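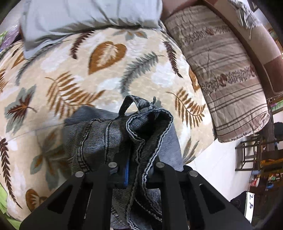
Jeans and gripper, on the bed.

Notes from the coaching desk: the retrospective that ate Thursday

Readers who have been with this newsletter a while will remember that I once promised never to write about retrospectives again. I held out for two years, which by the standards of my other professional promises is very good. Then in March I spent a day at Mornel, and here we are.

Mornel makes scheduling software for ferry operators. They have seven development teams and a product group, and since last autumn they have had a rule that every team holds a retrospective every two weeks, with the outcomes written up in a shared tracker. The rule came from Gijs Van Dijk, who runs delivery there and is a decent man with a weakness for trackers. He asked me in because people had started booking dentist appointments during the sessions.

I asked to see the tracker first. It held 300 improvement actions. Of these, 47 were marked done. I read all 300 on the train, and I can report that eleven of them were some form of "communicate better," one was "communicate better (see earlier action)," and one simply said "Bart."

Bart Brouwer turned out to be a tester with a sensible complaint. He had pointed out in a session that the test environment went down whenever two teams deployed on the same afternoon. Whoever was taking notes typed his name as a reminder to come back to it, and then the hour was up. The environment was still going down when I got there. I watched it happen, twice, and both times somebody got up and made coffee with the calm of long practice.
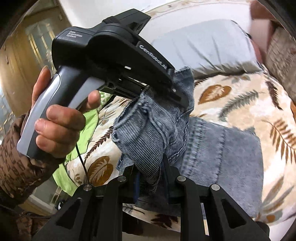 My own view, for what it's worth, is that a retrospective with five actions has no actions. A team with real work to deliver can change one thing in a fortnight, maybe two if one of them is small. Anything above that goes into the tracker to keep the others company. The people in the room know this perfectly well, so they stop bringing up the things that matter and start bringing up things that fit nicely in a cell.

We tried something plainer. For the next few rounds each team at Mornel picks one thing, puts a name next to it, and starts the following session by asking that person how it went. If it didn't get done, the team either keeps it or drops it out loud. There is no write-up. Gijs took the news about the write-up quite well, after a short walk around the parking lot.

The harder conversation was about the old list. Gijs wanted to prioritize it. I have seen what happens to people who prioritize a list of that size; they come out some weeks later with a scoring model and a color scheme. I suggested deleting it. There was a silence, and then Liesbeth Van Dijk from product (no relation to Gijs, and they are both tired of the question) asked whether anyone could name three items on it without looking. The best anyone managed was "communicate better," and after some discussion we allowed it to count once.

They archived it in the end, as a compromise. I'm told it's in a folder that requires a permission request to open. So far there have been no permission requests.

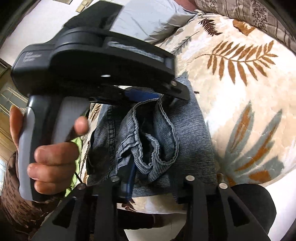
Some of you will object that the cross-team problems never get solved this way, and you'll be right. The test environment was never going to be fixed by one team picking it as their one thing, because no single team owned it. For that sort of problem somebody with a budget has to be in the room and has to go away with homework. At Mornel this is now Cor Wouters, who heads engineering and who joins the leads for half an hour once a month. He gets one action too, under the same rules as everyone else. His first was the deployment calendar. I would have paid for a seat when the leads asked him how it went – he had the look of a man who did it the night before, but he had done it.

I don't want to oversell this. One day and a few follow-up calls do not make a transformation, whatever it says on my invoices. Two of the teams have quietly gone back to taking notes, and one has invented a "runner-up action," which I am pretending not to know about. But the sessions now take thirty-five minutes, and the dentist has lost some business.

If you want to try it with your own teams, start with the team that complains most. They usually have the best material. Leave the happy team alone until they ask, and keep the managers out of the first session unless the team invites them in. Bring a pen. Software makes it far too easy to add a row.

A few notices

The spring facilitation workshop is at the Pellance building again, in the upstairs room with the working heating. It's a full day, lunch included, and the afternoon is given over to difficult meetings people bring along from their own jobs. Names changed, please. Last time they weren't, and two attendees turned out to have the same boss.

Roel Vanhove is taking over the portfolio planning evenings from me. He has run planning at Van Hecke through two reorganizations and still speaks of it in full sentences. Write to him directly if you'd like to present something, preferably something that went wrong.

The reading group has finished with estimation, or at any rate has stopped. We move on to team size next. The discussion notes will go out to everyone on the list, and they will be short.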